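등번호를 내리는 속도에 대하여

부고가 나온 것은 수요일 저녁이었고, 추모 상품이 나온 것은 다음 날 아침이었다. 전직 포워드 삼란 펫스리(Samran Phetsri)의 죽음을 두고 하는 이야기다. 그의 마지막 소속팀 마쓰다는 이틀이 지나기 전에 등번호 18번의 영구결번을 발표했고, 리그 사무국은 남은 시즌 모든 경기의 첫 공격에서 양 팀이 18초 동안 공을 들고 서 있기로 했다고 알렸다. 스폰서인 스타르켈은 로고를 흑백으로 바꿨다. 흑백 로고가 박힌 티셔츠도 함께 나왔다.

나는 펫스리의 경기를 꽤 오래 봤다. 좋은 선수였다. 위대한 선수였느냐고 묻는다면 대답을 망설일 것이고, 그 망설임이 무례로 취급되는 지금 분위기가 이 글을 쓰게 된 이유다. 그는 리그에서 544경기를 뛰었고, 7시즌을 주전으로 보냈고, 우승은 하지 못했다. 숫자만 놓고 보면 구단 역사에서 그보다 앞에 설 사람이 몇 있다. 그들의 번호는 지금도 신인들이 달고 뛴다.

오해를 피하려고 적어 두자면 나는 영구결번 자체에 반대하지 않는다. 어떤 번호는 정말로 다른 사람이 달 수 없게 된다. 문제는 그 판단을 누가, 언제, 어떤 근거로 하느냐다. 마쓰다의 내부 규정에는 은퇴 후 5년이 지난 선수를 대상으로 심의한다는 조항이 있다. 펫스리가 은퇴한 지는 3년이 안 됐다. 구단에 물었더니 "특별한 경우"라는 답이 왔다. 무엇이 특별한지를 다시 물었을 때는 답이 오지 않았다.

짐작은 할 수 있다. 그가 갑자기 죽었다는 것, 그리고 그 소식이 나온 밤에 구단 계정의 접속자가 시즌 개막일보다 많았다는 것이다. 이런 계산을 입에 올리는 사람은 냉혈한 소리를 듣는다. 하지만 계산은 이미 구단이 했다. 추모 경기 입장권은 평소보다 비쌌고, 수익금을 어디에 쓸지는 경기가 끝나고도 한참 동안 정해지지 않았다.

마유리 타나사른(Mayuree Tanasarn)은 마쓰다의 홍보실에서 일하다 지난겨울 그만뒀다. 그는 추모 문안이 부고보다 먼저 있었다고 말했다. 특정인의 죽음을 예상했다는 뜻은 아니다. 이름과 번호 자리만 비워 둔 서식이 서버에 들어 있었다는 얘기다.

"어느 회사나 그런 건 있어요. 신문사도 부고 원고를 미리 써 두잖아요. 다만 신문사 원고에는 그 사람이 뭘 했는지가 들어 있죠. 저희 서식에는 '우리 모두의 가슴에 남을'이 먼저 들어 있었고, 누구인지는 나중에 넣으면 됐어요."

그래서 구단의 추모사를 다시 읽어 봤다. 정말로 펫스리가 무엇을 잘하던 선수인지가 한 줄도 없다. 왼쪽 엔드라인을 타고 들어가다 몸을 반쯤 돌려 던지던 그 이상한 슛도, 심판에게 항의하는 대신 혼자 유니폼 끝을 물고 돌아서던 버릇도 없다. '열정' '헌신' '가족'이라는 단어는 있다. 이름을 지우고 다른 은퇴 선수를 넣어도 어색하지 않을 글이다.

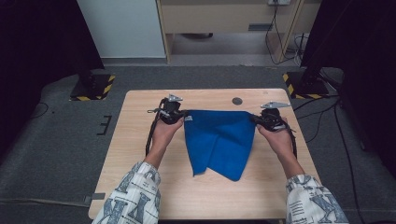
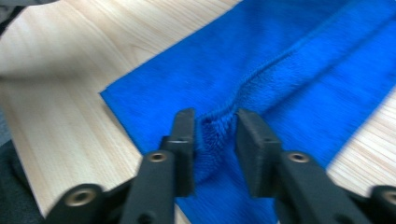 추모 경기에서 관중에게 나눠 준 것은 수건이었다. 입장객 선착순 3000명에게 한 장씩 돌아갔고, 나도 한 장을 받아 왔다. 마쓰다의 팀 색은 초록인데 수건은 남색이었고, 한쪽에 18이라는 숫자가 인쇄돼 있었다. 펫스리의 이름은 앞뒤 어디에도 없었다. 사진에 나오는 파란 천처럼 모서리 가까이에 작고 흰 라벨이라도 달려 있으면 어디서 누가 만들었는지 읽어 볼 텐데, 내가 받은 것에는 그마저 없었다. 제작사를 물으려고 구단에 전화를 걸었더니 스폰서에 문의하라고 했고, 스타르켈은 구단 소관이라고 했다. 그날 밤 온라인 장터에는 이 수건이 이미 여러 장 올라와 있었다. 판매 글 하나에는 '미사용, 눈물 자국 없음'이라고 적혀 있었다. 농담이었을 텐데 웃기지 않았다.

물론 체육관 안에서 운 사람들도 있었다. 내 앞줄의 남자는 공격 제한시간이 18초 흐르는 동안 고개를 들지 못했다. 나는 그 슬픔을 의심할 생각이 없다. 의심스러운 쪽은 그 18초 내내 전광판에서 돌아가던 영상이다. 침묵하자고 해 놓고 현악기 음악을 깔았고, 마지막에는 스폰서 이름이 떴다. 침묵을 견디지 못하는 쪽은 늘 행사를 만든 쪽이다.

살림 카이자게(Salim Kaijage)는 펫스리와 세 시즌을 같이 뛴 센터다. 지금은 볼트덴의 유소년 팀을 가르친다. 추모 경기에는 가지 않았다고 했다. 초대는 받았느냐고 묻자 그는 받았다고 했고, 초대장에 입장 동선과 서야 할 자리, 카메라를 볼 시점까지 적혀 있었다고 했다.

"삼란은 그런 걸 싫어했어요. 제가 아는 사람 중에 단체 사진을 제일 싫어하던 친구예요. 걔를 기억한다면서 단체 사진을 찍자니까, 그냥 집에 있었죠."

카이자게의 말도 그대로 받아들일 수만은 없다. 그는 마쓰다와 계약 문제로 좋지 않게 헤어졌고, 구단에 대해 좋은 말을 할 이유가 별로 없는 사람이다. 펫스리가 단체 사진을 싫어했다는 주장도 확인이 어렵다. 현역 시절의 단체 사진을 찾아보면 그는 대체로 웃고 있다. 죽은 사람의 취향은 산 사람들이 각자 편한 쪽으로 증언한다. 구단도 그렇고 옛 동료도 그렇고, 이 글을 쓰는 나도 예외라고 장담하지 못하겠다.

언론도 한몫했다. 부고가 나온 밤에 올라온 기사들을 모아 읽으면 펫스리는 몇 시간 만에 '세대를 대표하는 선수'가 되고, 이튿날 오전에는 '전설'이 된다. 그가 뛰던 마지막 두 시즌 동안 같은 매체들이 뭐라고 썼는지도 찾아봤다. '느려졌다' '연봉값을 못 한다' '자리를 비켜 줄 때다'. 그중 한 편은 내가 썼다. 지금 다시 읽어도 틀린 내용은 없다고 생각한다. 그는 그때 느려졌고, 수비 복귀가 늦었다. 선수가 죽었다고 해서 그해의 수비가 나아지지는 않는다.

한 후배 기자는 그런 걸 지금 꼭 따져야 하느냐고 물었다. 그럼 언제 따지느냐고 되물었더니 한 시즌쯤 지나서라고 했다. 한 시즌이 지나면 이 일을 궁금해하는 독자가 없다. 구단은 그 사실을 우리보다 잘 안다.

시크몬트 체육관의 천장에는 지금 결번 현수막이 걸려 있다. 현수막은 이제 넷이다. 첫 번째 현수막은 구단을 만든 해의 주장 것이고, 두 번째와 세 번째는 우승을 경험한 선수들의 것이다. 네 번째가 펫스리다. 앞의 셋은 모두 본인이 살아서 밑에 서 있는 동안 올라갔다. 그중 한 사람은 행사 당일에 마이크를 잡고 너무 길게 말해서 경기 시작이 늦어졌다. 당시엔 불평이 많았는데, 지금 생각하면 결번식에는 그런 지루함이 있어야 한다. 본인이 나와서 엉뚱한 사람에게 고맙다고 하고, 옛날 감독 흉을 보고, 시간을 넘기는 것. 죽은 사람의 결번식은 시간을 정확히 지킨다.

유족의 입장도 들어야 했다. 펫스리의 누나 쪽 대리인이라는 테라왓 파이산(Theerawat Paisan)과 짧게 통화했다. 그는 유족이 구단의 예우에 감사하고 있다고 말했다. 수건과 티셔츠에 대해 사전에 협의가 있었느냐는 질문에는 "큰 틀에서" 있었다고 했다. 큰 틀이 무엇인지, 숫자 18의 사용권이 누구에게 있는지는 말하지 않았다. 리그 선수의 표준 계약서를 보면 등번호는 구단에 속하고 초상은 선수에게 속한다. 이름을 넣으면 유족과 나눠야 하고 번호만 넣으면 나누지 않아도 된다는 뜻으로 읽힌다. 수건에 이름이 없던 이유가 이것이라고 단정할 근거는 없다. 파이산에게 물었지만 회의가 있다며 전화를 끊었다.

카몬차녹 인타라숙(Kamonchanok Intarasuk)은 마쓰다 서포터 모임의 오래된 회원이고, 펫스리가 데뷔한 시즌부터 시즌권을 샀다. 나는 그가 나와 비슷한 불만을 갖고 있으리라 기대했다. 기대는 반쯤 빗나갔다. 그는 결번에 찬성했고, 규정을 어긴 것도 상관없다고 했다.

"기록으로 치면 안 되는 거 알아요. 근데 저는 그 사람 때문에 여기 오기 시작했거든요. 상술인 것도 알고 줄 서서 받았어요. 그럼 안 되나요?"

안 될 것은 없다. 그는 경기장에서 받은 수건을 의자 등받이에 걸어 놓고 나머지 홈경기를 봤다고 한다. 나는 거기에 반박할 말이 없었고, 지금도 없다. 다만 그 감정이 구단의 것은 아니라는 점은 적어 두고 싶다. 마쓰다는 인타라숙의 기억을 만들지 않았다. 만든 사람은 펫스리였고, 구단은 그 사람의 마지막 시즌에 출전 시간을 절반으로 줄였으며, 은퇴식은 주중 저녁 경기의 작전타임에 했다. 꽃다발 하나였다. 그날 관중석은 많이 비어 있었다.

다음 시즌부터 18번은 쓰지 않는다. 구단 매장에서는 18번 유니폼을 계속 판다. 영구결번 기념판이라 가격이 올랐고, 이번에는 등에 이름이 들어가 있다. 유족과 협의를 마쳤다고 안내문에 적혀 있다. 수익 배분 비율은 공개하지 않는다고 한다. 입장권 수익금의 사용처도 다시 문의해 두었다. 담당자가 바뀌었다는 답을 받았고, 새 담당자의 이름은 아직 듣지 못했다.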